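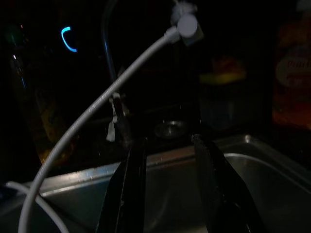
図1 手首側カメラから見たシンク。開いた指の間にステンレスの内面が入る。

家庭用シンクで「皿の片づけ」を評価する手順

双腕ロボットに台所仕事がどこまで任せられるかを、シンクの中の皿を取り出して横に積む作業で調べるための手順をまとめる。対象読者は、遠隔操作または学習済み方策で腕を動かせる環境をすでに持っている人とする。腕の組み立て、カメラの校正、方策の学習方法は扱わない。

評価の対象は次の範囲に限る。

シンク内の皿を指で把持する
水切りのための姿勢を短時間保つ
シンク脇の天板に置く、または既存の皿の上に重ねる
手を離して待機姿勢に戻る

洗剤をつけてこする工程は含めない。こする動作は接触力の制御が主題になり、取り出しと同じ表に成績を並べても読めなくなる。食器棚への収納も別の作業として扱う。

なお「家事ができるか」という問いにこの手順だけで答えることはできない。答えられるのは、特定のシンクで、特定の皿を、人の介入なしに何割移せるかである。

手順1 作業領域を決める

シンクの縁を基準に、取り出し側と置き側を決める。置き側はシンクの左右どちらでもよいが、評価の途中で変えないこと。利き腕にあたる腕(主に把持する腕)と反対側に置き場所を取ると、腕がシンクをまたぐ距離が伸びる。両腕を使う前提なら、どちらの腕が置き動作を受け持つかを先に書いておく。

天板の材質は記録する。黒地に細かい斑点のある石材は、深度センサで点群が欠けることがあり、皿の下縁の高さ推定に影響する。ステンレスの内面も同じで、映り込みが皿の輪郭として検出される場合がある。布やシートを敷いて逃げる方法もあるが、敷いた場合の成績は敷かない場合と分けて記録する。

測っておく寸法は、シンクの内のり(幅、奥行き、深さ)、手前の縁の幅、天板から蛇口の吐水口までの高さ、の四つで足りる。吐水口までの高さは、手首の後ろに出ているコネクタとケーブルを含めた高さと比べる。指先の到達性だけで判断すると、把持には成功し、引き上げで蛇口に当たる。

手順2 片づけないものを決める

台所のシンクには皿以外のものがある。洗剤の容器、スポンジ、油の瓶、コップ、浄水器の管などである。これらをすべて撤去すれば成功率は上がるが、結果は家庭の台所とは関係の薄いものになる。Skarnsteadの台所で行った評価では、撤去するものを割れ物の一部に限り、残りは残置物として扱った。

残置物は三種に分けて表に書く。

固定物:蛇口、栓、縁の金具
準固定物:瓶、容器、スポンジ置き
可動物:管、ホース、布、紐状のもの

もっとも扱いが難しいのは可動物である。固定物は干渉モデルに入れられ、準固定物は試行のたびに元の位置へ戻せる。管やホースは皿を動かすと一緒に動き、次の試行の初期状態が変わる。シンクの上を横切る管がある場合は、その通り道を図にして残し、試行の前にその図の位置へ戻す。戻す許容幅は皿の縁の厚み程度では厳しすぎるため、指を開いた幅を基準にするとよい。

管を留め具で固定してしまう案もある。Grastovの担当者から提案があり、試した。固定すれば把持の成績は安定するが、皿の上縁が管の下に入った状態が作れなくなり、失敗のうち大きな部分が測定から消える。この手順では固定しない。

手順3 皿を選ぶ

皿は形と色の両方で選ぶ。色だけを変えた同じ型の皿を複数そろえると、認識側の問題と把持側の問題を分けやすい。柄のある皿と白い無地の皿も入れる。白い皿は明るい照明の下で縁が飛び、柄のある皿は柄の境界が縁として拾われる。

記録する項目は次のとおり。

呼び名(色または柄で付ける)
直径
縁の立ち上がりの有無
縁の厚み
重さ
裏面の高台の形

呼び名は短くし、途中で変えない。遠隔操作の記録に音声指示を付ける場合、「ピンク」と「赤」のような近い名前が混ざると、後で突き合わせるときに手間がかかる。

割れる皿を使うかどうかは実施者の判断による。樹脂の皿は軽く、指の先で押しただけで滑る。陶器の皿は重さで底に落ち着くため、把持そのものは樹脂より楽な場合がある。両者の成績は合算しない。

手順4 初期状態を作る

初期状態は難度の低いほうから、単独、立てかけ、重なりの順に用意する。

単独は、皿が一枚だけシンクの底に平らに置かれた状態をいう。見た目は簡単だが、平行グリッパにはつらい。縁の下に指を入れる隙間がなく、底に沿って滑らせて壁に当て、起こしてから挟む必要がある。この予備動作を方策に許すかどうかを明記する。

立てかけは、皿が傾いて片側の縁が底から浮いた状態をいう。図2の黄色い皿がこれにあたり、面が手前上方を向き、下の縁がシンクの底に付き、上の縁は奥の壁のほうへ傾いている。指は上から下ろせるが、面の上方を白い管が通っているため、真上からの進入経路は限られる。まず腕を横に逃がし、管の外側から縁に近づける経路を試す。置き側には別の皿を一枚、面を上にして置いておく。
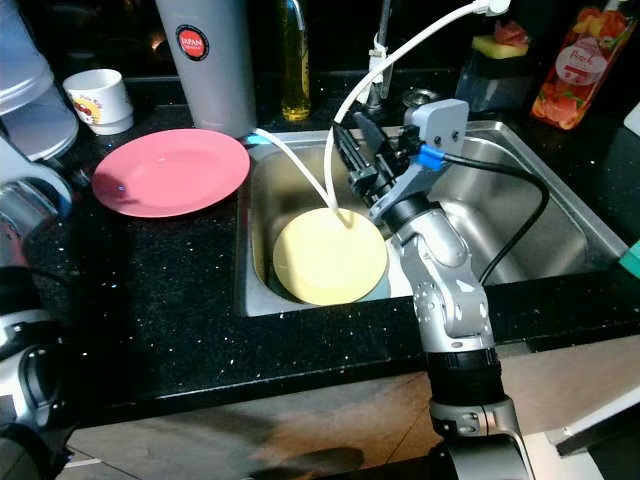 手順5 把持の開始条件をそろえる

腕の待機姿勢は毎回同じにする。遠隔操作で評価する場合、操作者は前の試行の終わりの姿勢からそのまま次に入りたがるが、これを許すと後半の試行ほど開始位置が皿に近くなる。試行の間に必ず待機姿勢へ戻し、関節角を保存する。

指の開き幅は全開から始める。片方の指をシンクの内側に、もう片方を皿の裏に入れる把持では、全開の指がシンクの壁に触れることがある。触れたときに停止する設定か、押し続ける設定かで結果が変わるため、力の上限を表に書く。

手首側カメラの画は、指の先端と皿の縁が同時に見えているかを確認する。先端が画面の下に隠れている取り付けでは、最後の接近が頭部側カメラ頼みになる。頭部側カメラからは皿の裏に回った指が見えない。両方で見えない区間が長い場合、取り付け角を直してから始めるほうが早い。

照明は二条件とする。室内灯を全部点けた状態と、台所の主灯を消した状態である。暗い条件では、シンクの縁の反射だけが明るく残り、背後の瓶や蛇口の位置が取りにくくなる。家庭では夜に流しの灯りを消したまま動かす場面が想定されるため、暗い条件を省かない。露出は自動のままにせず、条件ごとに固定値を決める。

手順6 試行を実行する

一試行の流れは次のとおり。

1. 残置物と皿を初期状態に戻し、頭部側カメラの静止画を保存する。
2. 腕を待機姿勢に戻す。
3. 記録を開始し、開始の合図を出す。
4. 皿が置き側に移り、指が離れ、腕が待機姿勢に戻ったら終了とする。
5. 制限時間を超えたら失敗として止める。
6. 結果の分類をその場で書く。

6を後回しにしない。映像を見直せば分かると考えがちだが、管に引っかかって皿がずれたのか、指が滑ったのかは、その場にいないと判断が割れる。Skarnsteadでは条件を9とし、全体で259試行を記録した。このうち分類を後から付けたものは判定者の間で食い違いが多く、集計から外した。

途中で人が手を出した試行は、どれほど軽い補助でも介入ありとする。管を指でよけただけの場合も同じである。介入ありの試行は成功に数えないが、介入した箇所と理由は残す。どこで人が必要になるかは、成功率そのものより設計の役に立つ。

置き動作では、平らな天板に一枚目を置くときと、積まれた皿の上に重ねるときで許容誤差が異なる。一枚目は皿の縁が天板から出ていなければ成功とする。重ねるときは、上の皿が傾かずに止まり、下の皿を動かしていなければ成功とする。直径の違う皿を重ねる順番は先に決めておき、小さい皿の上に大きい皿を置く順番は避ける。

指を離すときの失敗は見落とされやすい。皿の裏に入った指が抜けず、腕を引くときに皿を連れ戻す。指を開くだけでは足りず、置いた後に手首をわずかに倒して裏側の指を抜く動作が要る。この動作を入れるかどうかで、立てかけ条件の成績は把持の改良より大きく変わった。

手順7 失敗を分類する

分類は細かくしすぎない。次の区分で始め、当てはまらないものが続いたら追加する。

到達せず:指が縁に届く前に停止した
把持せず:縁に触れたが挟めなかった
滑落:持ち上げた後に落とした
干渉:管、蛇口、瓶、シンクの縁に当たって止まった
巻き込み:目的の皿以外のものが動いた
離れず:置いた後に指が抜けなかった
時間切れ

干渉と巻き込みは分ける。干渉は腕が止まるので目に付くが、巻き込みは皿が正しく移ってしまうことがあり、成功として数えられやすい。隣の皿が音を立てて倒れても、目的の皿が置けていれば成功とする評価は、家庭での使用を考えると甘い。この手順では巻き込みを失敗とする。

滑落は、落とした高さも書く。底から少し浮いただけで滑ったものと、縁を越えてから落ちたものとでは、割れる可能性が違う。

手順8 重なりの条件に進む

単独と立てかけで失敗の内訳が安定してから、重なりに進む。安定の目安は、同じ条件で18試行を区切りとし、前半と後半で最も多い失敗の種類が同じであることとする。成功率が高い必要はない。

重なりでは皿を二枚入れ、一方が他方に部分的にかぶるように立てる。図3では、黄色い小花柄の皿が手前左にあり、その右奥に白い無地の皿が少しずれて見えている。どちらから取るかを指示に含めるか、方策に選ばせるかを決める。指示する場合は、かぶっている側から取る指示と、かぶられている側から取る指示の両方を用意する。後者は、もう一方の腕で手前の皿を押さえる必要があり、双腕を使う理由がはっきりする数少ない場面である。

箸のような細いものが底にあるときは、取り出しの対象にせず、巻き込みの判定にだけ使う。平行グリッパの指で皿の縁をすくう動作は、底の細いものを一緒に挟みやすい。挟んだまま皿を持ち上げると、置き側で皿が安定しない。

置き側の皿が高く積まれてくると、反対側の腕とそのケーブルが皿の山に近づく。ケーブルのたるみが山の上にかかる配置になっていないか、重なりの条件に入る前に確かめる。

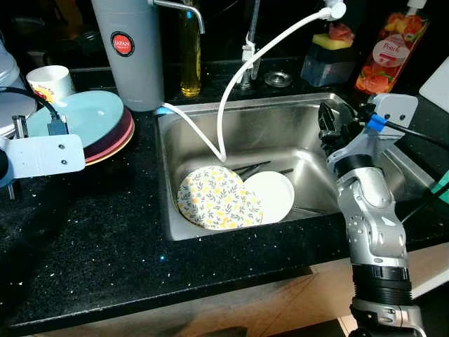

リアンネ・フェルスフーレンからは、重なりの条件で成功率だけを出すのはやめたほうがよいという指摘があった。二枚のうち一枚目が取れた時点で残りは立てかけ条件と同じになるので、一枚目と二枚目の成績を別の行にすべきだという。指摘のとおりで、Wusteroの集計シートは現在この形に直してある。古い版を使っている場合は、二枚目の行を足してから使うこと。

イサウロ・ポンセの意見は別で、家庭で気になるのは成功率より所要時間だという。人なら皿を二枚移すのに考える時間も要らない。ロボットが制限時間いっぱいまで使って移したものを成功と呼ぶなら、時間の列を成功の列の隣に置けという要求である。これも採用した。

手順9 結果をまとめる

表の行は条件、列は成功、介入、失敗の各区分、所要時間の中央値とする。平均は使わない。時間切れの直前まで粘った試行が平均を引っ張り、普段の速さが読めなくなる。

報告に必ず入れるもの。

皿の一覧と呼び名
残置物の一覧と、可動物の通り道の図
照明の条件と露出の値
遠隔操作か自律か、操作者の人数
巻き込みを失敗に数えたかどうか
制限時間

遠隔操作の成績は、自律の成績の上限として使う。同じ腕、同じ指、同じカメラで人が操作してできないことは、方策を学習させても当面はできない。Skarnsteadでは操作者を3人とし、操作者ごとに行を分けた。熟練の差は単独条件でもっとも大きく、重なり条件では縮まった。底に平らに置かれた皿を壁まで滑らせて起こす動作は、経験がそのまま成績に出る。

結果の読み方

この評価を通した範囲で書けることは限られる。立てかけた皿を一枚移す作業は、管が縁から離れていれば、現在の平行グリッパで家事の工程として成り立つ。管が縁にかかっている場合は人の介入が要る。平らな皿は、予備動作を許せば移せるが遅い。重なりは一枚目の選び方に左右される。

どの条件でも、夜に無人で任せられる水準には届いていない。理由の大半は把持より前の段階にある。腕は縁に届いているが、動かしてよいものと動かしてはいけないものの区別が方策に入っていない。管を皿と一緒に引いた試行では、把持の指標だけを見れば合格になっていた。

よくあるつまずき

手首側のケーブルが腕の外側に大きく膨らむ。
コネクタの向きを変え、前腕に沿わせて留める。膨らんだままだと、シンクの縁を越えるときに瓶や容器を倒す。留める位置は手首を最大まで回した状態で決める。

暗い条件で皿の縁が検出されない。
露出を上げる前に、シンクの縁の反射が飽和していないかを見る。飽和している場合は、照明の位置を変えたほうが効果がある。

皿が指の間で回る。
指先の当て板を広いものに替えるか、中心に近い位置まで深く挟む。深く挟むと離すときに指が抜けにくくなるため、手順6の抜き動作と合わせて調整する。

初期状態の再現に時間がかかる。
保存した静止画を半透明で重ねて表示し、皿の輪郭を合わせる。管は輪郭が合わなくてよい。留め具から皿の上縁までの通り道だけを合わせる。

集計シートの列が足りない。
失敗の区分を増やす前に、干渉の備考欄に相手の名前を書く運用を試す。ルーベン・フェルベーケが作った5月の版では、備考欄の語で並べ替えができる。

変更点

重なり条件の行を一枚目と二枚目に分割。
所要時間の列を成功の隣に移動。
巻き込みの定義に「隣の皿が倒れた場合」を追加。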